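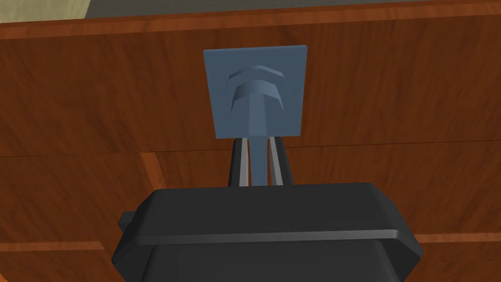

Reddish-brown wood grain, rendered close up

Stokano Youth Club, Binemport: questions from parents and carers

Updated August 2024

Who can join?
Young people aged eight to 17 who live or go to school in Binemport. Membership runs for a year from the day the form is processed.

How many members are there?
176, across both age groups. The limit is 200.

How are mentors matched?
Each new member is given a named mentor after two visits. Matching is based on age group, attendance days and the interests listed on the form. Either side may ask for a change — no grounds need be given.

Are mentors checked?
Yes. A background check and two references must be on file before a mentor's first shift. Checks are repeated every three years.

Is homework help included?
Yes, on all weekdays in term time. Places in the Gaete reading scheme are booked separately.

What does it cost?
Membership is free. Trips are charged at cost, and the fee is shown on the consent form.

My child has missed several weeks. Is the place lost?
Not before 60 days. After that the place goes to the waiting list unless the office has been told.

Who handles complaints?
Sudheer Amin, club manager. Write to him at the office or use the form at the front desk.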